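Subject: Re: [gonach-seeds] Seed swap table, and what to bring
Date: Apr 25, 2026

> Could whoever is keeping the list please post the rules for the
> June swap again? I joined in the winter and all I have is a message
> that says "same as last year." Also, are saved squash seeds
> allowed? I have an envelope of them and no idea who the father was.

The rules are the same as last year. I'm sorry, I couldn't resist. The longer version:

Doors open at the Simard Street hall after lunch, and setup is in the morning for anyone who has claimed a table. Envelopes go on the tables by plant family. Please write the variety and the year on each one. "Beans, good" was a real label last time, and I took it home, and they were fine, but I have had no luck finding out what to call them.

The limit is 5 envelopes per person in the first hour. After that, help yourself. There is no fee and no trading at a fixed rate, so please don't tell a beginner that your Cletine tomato is worth three of her lettuces. It was a good tomato. It was not that good.

As for squash: if it grew near any other squash, assume the worst. We have a box for these marked "Surprises," and it empties faster than the labeled ones, which I try not to take personally after a winter of hand pollinating and tying little bags over flowers. Put yours in there. Just say on the envelope what the mother was, and warn people to taste before they cook. A bitter one goes in the compost, however proud you are of it.

Tools are welcome too. The swap corner takes anything clean with the handle still on, and a bag to carry it home in never hurts.

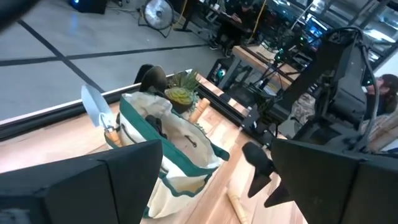 Trowel and tote with green trim. The right size of load for the tool corner.

Things we do not want, based on experience: treated seed, mint in any form, seed packets from 1998, and your neighbor's opinions on peat.

On germination tests, which somebody raises every year and then regrets: wet paper towel, ten seeds, a plastic bag, top of the fridge. If fewer than half come up, write that on the envelope. Parsnip seed more than a year old doesn't need a test, it needs a short service.

We had 200 envelopes left over last June and I stored them in my hall closet, where a mouse went through the sunflowers in what I assume was a single evening. Leftovers this year go into glass jars. I have 40 jars. If yours have lids that match, I'd like to hear from you off list.

I also have the draft table map (the one called Beta, please ignore the earlier one, which put the peppers in the coat room). It goes out as soon as I hear back from the herb people, who have been thinking it over since March.

Replies to the list, please, and trim your quotes. The last digest ran to 1164 lines and most of it was the same directions to the parking lot.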